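I've been meaning to write up our collection rules for months, mostly so I can stop pasting the same six messages into chat every time a new person joins. So, in December, with a mug of tea going cold next to me, here they are. If you do handheld gripper work in real homes (the kind where a person holds the tool and does the chore, and a robot learns from it later), steal whatever's useful. If you do something completely different with robots, some of it might still apply, and you can laugh at the rest.

Some background. Clostum is a tableware project: picking up, stacking, unstacking and setting out plates and bowls. We started with a two-page guide that Aurelia Onu wrote on a train, and it's now 12 pages, which I think is too long and she thinks is too short. Every rule in it exists because of a batch we had to throw out or relabel. I still wince about the Huet batch. We lost 108 episodes there – all perfectly nice stacking, all with one gripper closed halfway before the start signal, so none of the opening widths meant anything.

That gave us the rule I'd tattoo on people if they'd let me: **open both grippers fully, hold still, then start.** Three seconds of stillness at the start and three at the end. It feels like forever when you're sitting there with your arms out. Do it anyway. The people downstream trim on that stillness, and if it's missing they have to trim by hand, and then they come and find me.

The next one is about the room, and it's the one new people argue with most. We don't tidy people's homes. You clear the work surface and you leave everything else where it was. The shelves stay full, the broom stays against the wall, the stuff on top of the TV cabinet stays on top of the TV cabinet. I had a collector in Gurkirar who spent forty minutes making a kitchen look like a catalog, bless him, and the footage was lovely and told us very little about kitchens. The family also couldn't find their scissors afterward. So now the guide says it in bold, with the scissors story underneath.

What you *do* control is the surface. We ask for a plain cloth or a grid cloth, spread so it covers the whole top, with the front edge allowed to hang. Smooth out the top but don't fuss with the drape. Then put the dishes toward one corner, all in one stack, bigger things at the bottom, and leave the rest of the table free so there's somewhere to put them down. I like starting near a front corner myself, as my shoulders complain if I'm reaching over for the first pick of the day!
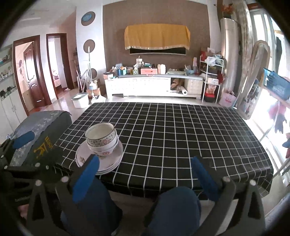 *Three bowls nested on the plates, front left corner, and the rest of the grid cloth free to work on.*

Dishes get their own section, and it's grown. Use the household's own if they're happy with that, and ask twice. Mixed patterns are good. A matching set of six identical bowls is fine for one session and then please go find something with a flower on it. We don't use anything with a chip or a crack, for fingers' sake, and we don't use anything the family would be sad to lose. I once got handed a grandmother's soup bowl with great ceremony and handed it straight back.

Then there's sitting versus standing. If the table is low, sit. I know some guides insist on standing for everything so the viewpoint matches the robot, and I've gone back and forth on it, but bending over a coffee table for two hours gives you a sore back and shaky wrists, and shaky wrists show up in the data. Pick one posture and keep it for the whole session, and write it down in the notes. Knees are allowed to be in view. People ask me this constantly. Knees are fine. Please just wear long pants in a plain color, and change nothing halfway through.

Faces are a different matter. No faces, ever, including in mirrors, picture glass and dark TV screens. Cover the screen or turn your seat. Check the mirror from where you'll be sitting, with the tool in your hands, and then check again from as far left and right as your arms will go. Windows count after dark, too. And have a look for mail, school certificates, medicine labels – anything with a name on it. Those are the only things in the room we ask to move, and they go back before you leave.

Light. Oh, light. Bright windows off to one side are normal in a home and we keep them. Our guide used to say "close all curtains," and then the whole first Irnau batch looked like it was shot in a cave. Now we say to leave the curtains how the family has them and only step in if the glare is washing out the dishes themselves. A bit of shine on the cloth is fine. If the sun is moving fast, stop and wait, or do your calibration check and have a snack.

A few smaller things that I can't find a proper home for:

- Wipe the finger pads before each session. Grease makes plates slide and you'll blame yourself.
- Check the screws at the joints with your fingers. A loose one clicks, and you'll feel it before you see it.
- If you drop something, keep recording until you've stopped moving, then mark the episode as a drop. Don't delete it. Drops are useful and I want them.
- Don't talk through it. I know it's someone's living room and they're being nice to you. Chat between episodes.
- Cap it at 300 episodes per home, even if it's going great. Especially if they've started making you lunch.

The cap was Aurelia's idea, and I fought her on it for weeks. My view was that getting into a home is the hard part, so once you're in, stay in. Hers was that after a certain point you're just learning one family's cereal bowls very thoroughly. We looked at the held-out results together and she was right, and I bought the coffee.

One thing I still haven't settled is how strict to be about placement style. At the moment we say "put it down the way you would at home," which gets us a nice range, but one of our reviewers keeps rejecting bowls that land a little crooked. I've asked him to stop. He's asked me to define crooked. We're meeting about it next week, and if you've got a definition that works, please send it before then, my inbox is open.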